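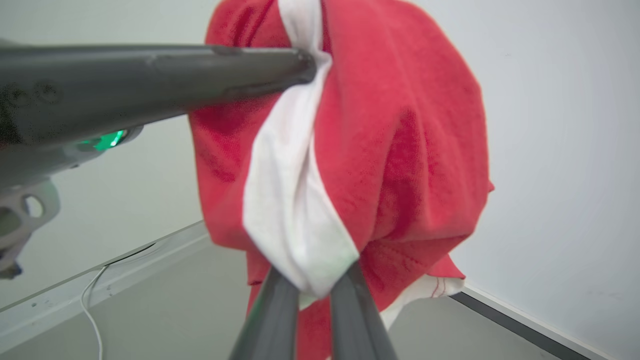 Record pressing plant open day, Didadcombe

March 17, 2023

Quick writeup before I forget it all. Got back late, notes are mostly on the back of a parking stub.

So the Davbridge pressing plant opened its doors for the first time since they moved out of the old dairy. I put my name down in October and forgot, then the email came through with a gate number and a warning about closed shoes. Drove up with Araba, who has the bigger record collection and the better car. Two hours, one bad coffee.

Groups of 30, safety vests, earplugs in a little paper cup. Our guide was Tormod Hedlund, runs the night shift, talks fast. Good thing too, beacuse the boiler room is loud and you only get him between hisses.

Cutting room first. Smaller than I pictured. Lathe in the middle, a pair of old grey speakers, a couch nobody was allowed to sit on. Yupin Jaidee does the cutting and she had a side of the new Drallanon album on the go - the country one, pedal steel all over it. She played us the tail of the last track off a test lacquer, then the same bit from the digital master. I could hear a difference in the cymbals. Araba said she couldn't. Argument lasted well into the afternoon.

Things I scribbled down from Yupin:
Long sides have to be cut quieter. Bands never want to hear this.
Put the soft song last, near the label.
Heavy bass panned hard to one side is trouble. Keep it centred.
She will ring you if your track list doesn't match your files. Happens most weeks.

Plating next, through two sets of doors. Tanks, gloves, a smell like a school lab. We weren't let close and I didn't follow all of the chemistry, sorry. Lacquer goes in, gets silvered, nickel grows on it, nickel comes off. Father, mother, stamper. I've read that a dozen times and it made more sense standing there.

Then the press floor, what everyone came for. A puck of warm vinyl, labels top and bottom, squash, hiss, trim. 39 seconds a record on the one we watched. The labels get baked dry beforehand or they bubble. The trimmings drop in a bin and get ground up again for the cheaper runs.

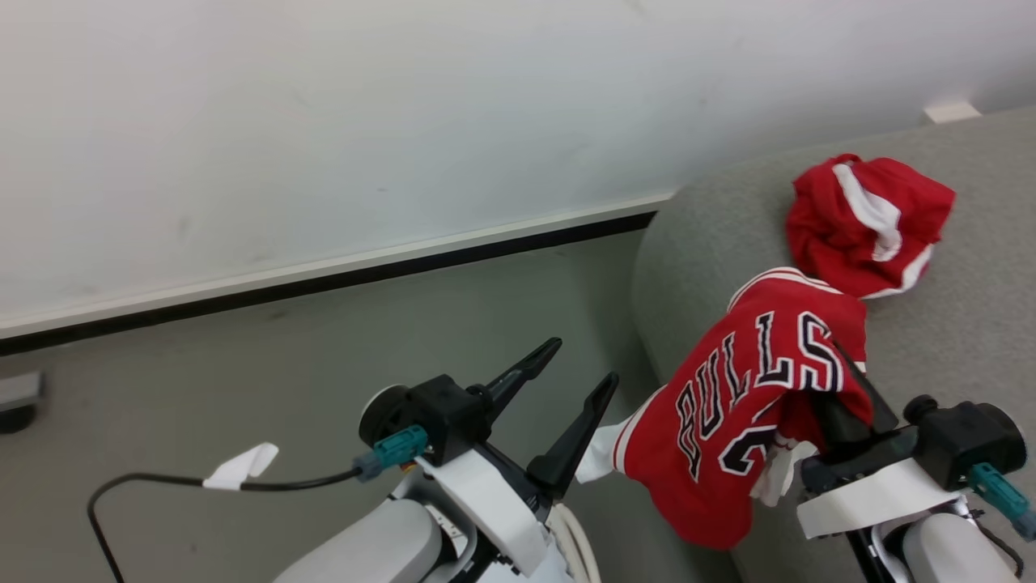
They were doing 1,125 copies of the Drallanon that day, black, plus a short run on a marbled green that Tormod clearly hates. Every green one comes out diferent, so checking takes ages. Benedicta Baidoo does the checking. She has a turntable, headphones and a bright lamp, and she pulls records off the spindle and listens to whole sides. Whole sides! Asked her what she puts on at home. Radio, mostly talk.

Lunch was sausage rolls in the loading bay. Fine. Bring your own if you don't eat meat, there was one sad tray of sandwiches and it went early.

After lunch a talk from Colin Inskip, who manages the reissue side at Addo, the label that shares the building. Best part of the day for me. He's been chasing tapes of old country sessions from the seventies, regional stuff, singers who cut one album and went back to driving trucks. Showed us a shelf list with 131 reels on it, a good chunk of them unlabelled or labelled wrong. One box marked as gospel choir turned out to be a honky tonk band rehearsing, with somebody's kid on the drums between takes. He played four minutes of it. Rough, hum all through it, terrific fiddle. No release date, he's still trying to find the family of the singer. Somebody asked if he'd clean up the hum and he said a bit, not much.

Shop at the end, naturally. Seconds bin was the go - scuffed sleeves, good records inside. I got two Addo comps and a Drallanon single with the label on crooked. Araba got a tote bag and an armful of things I'm not allowed to list.

Practical stuff. Parking is on the gravel by the river, not the front lot, they will move you on. The stairs to the cutting room are steep and there's no lift, but the press floor is all level. No flash near the lathe. Toilets by the loading bay only. Kids over twelve.

Next one is in October, same deal, names by email. I'd go again just for the cutting room. Will put up the Addo comps once I've had a proper listen, side two of the first one has a skip I need to sort out.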